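Estádio Provano: lista de verificação antes de abrir os portões
Basebol e softbol, época regular e particulares
Preencher a caneta. O lápis foi abolido depois da época em que tudo aparecia conforme.

Legenda: C = conforme; NC = não conforme; OBS = conforme, mas com vontade de dizer alguma coisa.
Última inspeção completa: 14 de janeiro, com o campo fechado e um frio que tornou toda a gente muito objetiva.

1. TERRENO DE JOGO

1.1 Drenagem do campo interior: OBS
A água sai. Sai para o lado da terceira base, onde fica a conversar até ao dia seguinte. Enquanto a vala não for limpa até ao fim, considera-se que chuva depois do almoço significa jogo em risco. Avisar a bilheteira antes de avisar a cozinha, porque a cozinha reage mal e demora mais a recolher.

1.2 Lona de cobertura: NC
Dois ilhós arrancados e um rasgão remendado com fita. A fita está melhor do que a lona. Pedido de substituição feito à Brosmont, que respondeu com um catálogo.

1.3 Monte do lançador: C
Altura verificada, placa firme. Argila reposta no ponto de apoio do pé. Quem deixou o ancinho com os dentes para cima atrás do monte sabe quem é e sabe onde arrumá-lo.

1.4 Bases e fixações: C
A segunda base entra à primeira tentativa, coisa que não acontecia desde maio.

1.5 Pista de aviso junto à vedação: OBS
Largura correta. Textura demasiado parecida com a da relva quando está molhada, e a ideia era o defesa perceber a diferença antes de encontrar o muro. Levar mais brita fina.

1.6 Almofadas da vedação do campo exterior: NC
A quarta a contar do poste direito está solta em baixo. Apertar antes de qualquer treino, incluindo os treinos «só para esticar as pernas».

2. REDES E VEDAÇÕES

2.1 Rede atrás da base principal: C
Sem malhas partidas. Cabos tensos. Um ninho vazio no canto superior, que se deixa estar até alguém trazer a escada por outro motivo.

2.2 Portões de serviço: OBS
O do lado norte fecha se for levantado com o ombro. Assinalado como conforme em três inspeções seguidas por pessoas de ombro forte. Passa a OBS até ser mudada a dobradiça.

2.3 Gaiolas de batimento: NC
A rede lateral da gaiola pequena tem uma abertura por onde passa uma bola e, com boa vontade, um apanha-bolas. Gaiola fechada até reparação. O cadeado é para ficar no portão e não pendurado ao lado dele.

3. BANCADAS E CIRCULAÇÃO

3.1 Lugares sentados, bancada coberta: C
São 777 lugares, todos com assento. O 131 range. Há quem peça esse lugar de propósito quando a equipa visitante está a bater, e não encontrei no regulamento nada que o proíba.

3.2 Corrimãos e degraus: OBS
Tinta antiderrapante gasta nos primeiros degraus do lado da cozinha, precisamente onde as pessoas passam com um tabuleiro em cada mão. Repintar com o tempo seco e vedar a passagem enquanto seca. Um papel a dizer «pintado de fresco» não conta como vedação.

3.3 Saídas de emergência: C
Desimpedidas à hora da visita. O carrinho das pipocas estava a dois passos de uma delas, com ar de quem se ia embora.

3.4 Iluminação das saídas: C
Todas acendem. O teste das baterias fez-se com a luz cortada no quadro, como deve ser, e a máquina de café ficou desligada até alguém reparar. Voltar a ligar a máquina passa a fazer parte do teste.

4. POSTO DE PRIMEIROS SOCORROS E SALA DE MATERIAL

4.1 Malas de socorro: OBS
Seladas e dentro do prazo, menos as ligaduras elásticas, que expiraram com discrição. Gelo instantâneo em quantidade suficiente para um jogo normal. Para um jogo contra os vizinhos, duplicar.

4.2 Desfibrilhador: C
Luz verde, elétrodos dentro do prazo, armário sem chave. Pedia-se há muito que o armário ficasse sem chave.

4.3 Maca e colar cervical: C
A maca estava a ser usada como prateleira. Já não está.
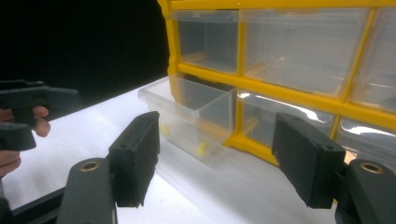 4.4 Arrumação das peças pequenas: OBS
Pitões de reserva, parafusos das bases, apitos e pilhas devem ter cada um o seu sítio e uma etiqueta legível. «Diversos» não é uma categoria, e «Diversos 2» ainda menos. Se uma pilha estiver gasta, vai para o recipiente próprio; devolvê-la ao lugar de onde veio é uma forma de otimismo que já nos custou um marcador eletrónico a meio da sétima entrada.

4.5 Capacetes e proteções de receptor: NC
Um capacete com fissura junto à orelha. Retirado e marcado com uma cruz bem visível, para não regressar sozinho ao cesto.

5. COZINHA E NOITES TEMÁTICAS

5.1 Gás e extintores: C
Mangueira dentro do prazo, extintores à vista. O da grelha tinha um avental pendurado em cima. O avental foi transferido.

5.2 Tendas exteriores: NC
As tendas Skuvley precisam de lastro em todos os cantos. Encontrou-se lastro em alguns. Um saco de cebolas não é lastro homologado, embora tenha sido o que melhor se portou com o vento.

5.3 Extensões elétricas: OBS
Elevadas do chão, exceto a da arca, que atravessa uma zona onde se forma uma poça sempre que o ponto 1.1 se manifesta. Mudar de percurso. Não basta pôr uma caixa por cima.

5.4 Encomenda da Noite Húngara: OBS
A casa Vörös confirma 400 salsichas para o jogo e pede resposta caso haja adiamento. Não é matéria de segurança, mas fica aqui escrito, visto que na última vez que choveu o assunto ocupou a reunião inteira e o frigorífico também.

6. EM CASO DE ADIAMENTO

Confirmar a decisão com o árbitro principal antes de a anunciar.
Anunciar uma vez, devagar, e repetir. A instalação sonora engole a primeira sílaba de tudo, e «adiado» já foi ouvido como várias outras coisas.
Abrir todos os portões de saída, incluindo o do ombro.
Cobrir o campo interior pela ordem afixada no balneário.
Desligar gás, grelhas e extensões exteriores.
Bilhetes válidos para a nova data, quando houver nova data. Até lá, não inventar uma ao balcão.

Próxima verificação dos pontos NC: antes do primeiro treino no campo. As almofadas e a gaiola pequena têm prioridade. A lona aguarda a Brosmont.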